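Siller begrenzt Auszahlungen auf externe Wallets

Die Handelsplattform Siller hat ihre Regeln für Auszahlungen in Kryptowährungen geändert. Wer Guthaben auf eine fremde Wallet überträgt, muss die Empfängeradresse künftig vorab hinterlegen und 60 Stunden warten, bis sie freigeschaltet ist. Das geht aus einer Mitteilung hervor, die das Unternehmen im Juli an seine Kunden verschickt hat.

Bis zur Freischaltung sind Überweisungen im Gegenwert von höchstens 100 Euro möglich. Danach gilt eine Tagesgrenze von 400 Euro, sofern der Kunde keine erweiterte Identitätsprüfung durchlaufen hat. Bereits gespeicherte Adressen sind von der Wartezeit ausgenommen – die neue Tagesgrenze gilt aber auch für sie. 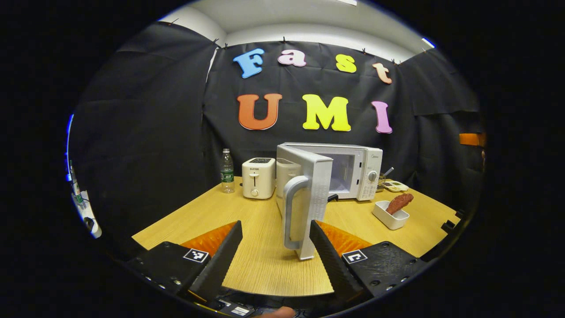

Siller begründet den Schritt mit Betrugsfällen, bei denen Kunden am Telefon zu Überweisungen gedrängt wurden. Zahlen dazu nannte das Unternehmen nicht. Die erweiterte Prüfung läuft über den Dienstleister Skimeo und dauert nach Angaben der Plattform in der Regel 15 Minuten. Verlangt werden ein gültiger Ausweis und ein Nachweis über die Herkunft der Mittel.

In Nutzerforen stößt die Änderung auf Kritik. Mehrere Kunden berichten, sie hätten die Mitteilung erst erhalten, als ihre Auszahlung schon zurückgestellt war. Der Support habe auf die Hilfeseiten verwiesen.

Der Konkurrent Petrauskas plant nach eigenen Angaben derzeit keine vergleichbare Regelung. Einzahlungen in Euro und der Handel innerhalb der Plattform sind bei Siller nicht betroffen.

Zuletzt erschienen
Tedow stellt Sparplan für Stablecoins ein
Petrauskas senkt Gebühren für Kleinanleger
Skimeo: Videoprüfung jetzt auch am Abend

Kontakt | Impressum | Datenschutz | © Redaktion Tedow | Nach oben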